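Search products
Enter keyword or item no.
Go

Print this page
E-mail this page

Grekum Bench Marking Tape, Blue
Item 380 (narrow) and Item 530 (wide)

Low-tack paper tape for dividing tabletops, counters and other flat work surfaces into areas. Sold by the roll. Each roll holds 54 yards. Both widths come in the same blue and use the same adhesive.

Most customers buy this tape for shared tables. A long table with no marks on it fills up from one end, and small jobs drift into each other. A few strips laid across the top give each job its own space. The strips are easy to see on a tan, gray or white top, and they can be moved when the work changes. We recommend the narrow tape for tabletops and the wide tape for shelf edges and for floors with light foot traffic.

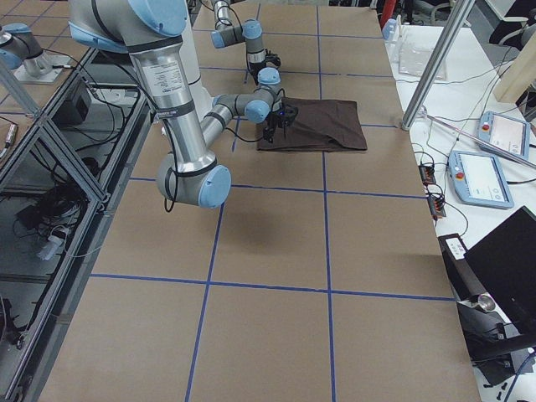 By the Grekum product desk

Large rectangles work better than small ones for cloth work. A folded cloth laid flat needs open space around it, so plan each area with the cloth unfolded - if the job includes opening it out - and then add a hand's width on every side. For small parts and paperwork the areas can be much smaller. Start with too few lines and add more later.

Laying the tape

Wipe the surface with a damp cloth and let it dry. Dust is the most common cause of lifting edges. Mark the two ends of each line lightly in pencil. Press the tape down at one end, pull out enough to reach the other mark, hold it just above the surface, and lower it in one pass. Tape that is stretched as it goes down will pull back later and leave a wavy edge. Rub the full length with a plastic scraper or the back of a spoon.

Do the long lines first and the cross lines second. Keep to one order across the whole table so the top layer always runs the same way.

Wear and replacement

This is a paper tape and it wears. Items dragged across a line will roughen its edges, and a strip in a busy spot can tear through and leave short pieces stuck down with gaps between them. Check the lines when the table is cleaned. A frayed edge can be trimmed with a sharp blade held nearly flat, though on a soft or painted surface it is safer to pull the strip and lay a new one.

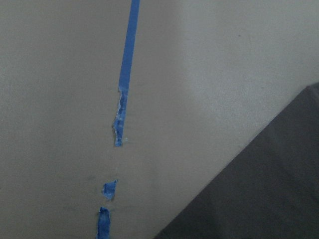 Catalog page 145

Once a strip is torn and flaking as above, patching over it does little good. New tape sticks poorly to old paper, and the patch lifts along with whatever is under it. Take up every piece, including the small bits between the gaps. Pull slowly, folding the tape back over itself, and keep your hand low. For pieces that won't lift, lay a warm damp cloth over them for a few minutes and work a plastic scraper under one corner. Use mild soap and water on any residue. Test solvent cleaners on a hidden spot first.

Tape left in place for a long time is harder to take up than tape that is changed regularly. So is tape that gets direct sun. If the table stands by a window, plan to change those lines more often than the rest.

Crossings

Where two lines meet there are two ways to go. Running one strip over the other is quick and keeps both lines straight. The color looks a little darker at the crossing and there is a slight ridge, enough to catch a pencil point but not a cloth.

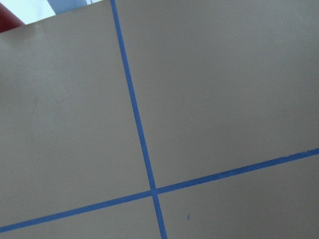
The other way is to cut the second strip at the first and start it again on the far side. This leaves a flat joint but gives you two more cut ends, and cut ends are where lifting starts. For most tables we suggest overlapping. Cut the joints only where people write directly on the surface.

Lines don't have to be perfectly square to be useful. If yours need to be, measure from one edge of the table only. Older tabletops are often out of true, and measuring from both sides will show it.

Ordering notes

Rolls ship to all addresses we serve, including pickup at the Assunção counter. Item 530 is shipped from Hukerau and may arrive separately when both widths are on one order. Unopened rolls can be returned. Store rolls flat, in their wrapper, away from heat. A roll stored on its edge can pick up grit along the side, and the grit shows up later as a rough line.

Not for outdoor use, carpet, wallpaper or freshly painted surfaces.

Related items
Uvolard Plastic Scraper
Uvolard Tabletop Straightedge
Grekum Tape Dispenser, Weighted
Grekum Shelf Labels, Removable
Flat-Fold Work Cloth, Dark Brown

Print this page
E-mail this page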